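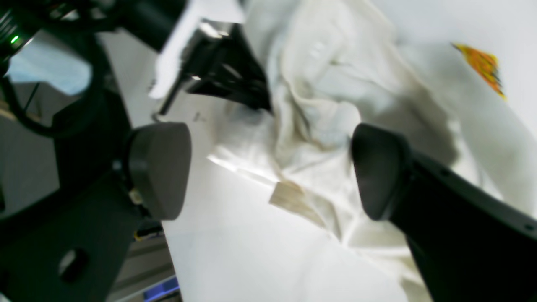
Potness: two-arm cloth handling, student project data card

Version 2
Maintained by the Wan robotics club, manipulation group
Status: recording finished in November, cleanup still going on

Summary

Potness is a set of teleoperated recordings of two robot arms working on a single piece of cloth on a tabletop. It was recorded by students for the club's spring project and is used in the second-year manipulation course. The set has 74 episodes. Each episode holds wrist camera video from both arms, joint positions, gripper opening, and a short text label.

The cloth starts rumpled. The operator grips it with one or both arms, opens it out, and tries to leave it flat. Folding is covered in only a few episodes and should be treated as a side task.

People

Tin-yau Chuang: rig, calibration, recording software
Evelien De Graaf: task list, labels, this document
Siu-ming Fung: teleoperation, most of the late episodes
Kai-wen Tang: training scripts and baseline
Chi-keung Chow: course supervisor

Folder layout

episodes/ one folder per episode, numbered from 001
episodes/NNN/left.mp4 left wrist video
episodes/NNN/right.mp4 right wrist video
episodes/NNN/state.csv joint positions and gripper opening, one row per time step
episodes/NNN/label.txt one line of plain English
calib/ camera and arm calibration, one file per session
scripts/ playback, resampling, training
splits/ train and test lists

Episode numbers follow recording order. Numbers 031 and 032 were swapped in version 1. They are correct now, but any split file made before the change has to be regenerated.

Wrist video

The cameras are mounted at the grippers and turn with them. There is no fixed "up" in the video, and the table edge can run at any angle. The images have not been rotated or stabilized. Both finger pads stay in view for most of an episode and hide part of the cloth near the contact point. The other arm comes in and out of view. Motion blur is common during fast moves.

A white cloth on a white table gives low contrast. Hems, folds, and shadows are usually the only usable cues, and a cloth edge can nearly vanish against the table. Simple color thresholding does not separate the two. Kai-wen tried it, and the script is kept in scripts/old for reference.

Do not crop the background without checking the result. Early crops removed cloth corners in several episodes.

State data

Joint positions are in radians. Gripper opening runs from 0 (closed) to 1 (open) and is the commanded value, so it does not show whether cloth is held between the pads. Rows are written at a fixed rate. Video and state share one clock, but the right camera starts a little late in every session. Run scripts/align.py before training. It trims both streams to the shared interval and writes new files next to the originals.

Labels

Labels were written after recording by one person and checked by a second. They use a small vocabulary: grasp, lift, spread, pull, release, regrasp, fold. "Spread" means both arms hold the cloth and move apart. "Pull" means one arm drags it along the table. Version 1 mixed the two up, and most label changes in version 2 fix this.

Failed grasps were kept. An episode that ends with the cloth still bunched is marked "incomplete" at the end of its label line.

Baseline

The baseline is called Zisana. It takes both wrist views and the current state and predicts a short run of joint targets. Default training is 3000 steps, set in scripts/train.cfg. Longer runs lowered the training loss and made regrasping worse on the rig. We have not looked into why.

To train: python scripts/train.py --split splits/main.txt
To play back one episode: python scripts/play.py 012

Playback on the arms needs a second person at the stop button. Clear the table first and run at half speed until the first grasp is complete.

Known problems

Gripper opening is missing from the first few rows of some episodes. The loader fills them with the first valid value.
Calibration for the left camera changed after a mount screw worked loose. Use the file that matches the session.
Lighting differs between afternoon and evening sessions.
Operators have different habits. Siu-ming regrasps often, and a model trained only on the late episodes does the same.

Use

Club members and students on the course may use the set for coursework. For anything else, ask Chi-keung first. Recordings made for the Pradance sorting contest are stored separately, in a different state format, and will not load with these scripts.

Corrections go to Evelien, with the episode number and the time in the video.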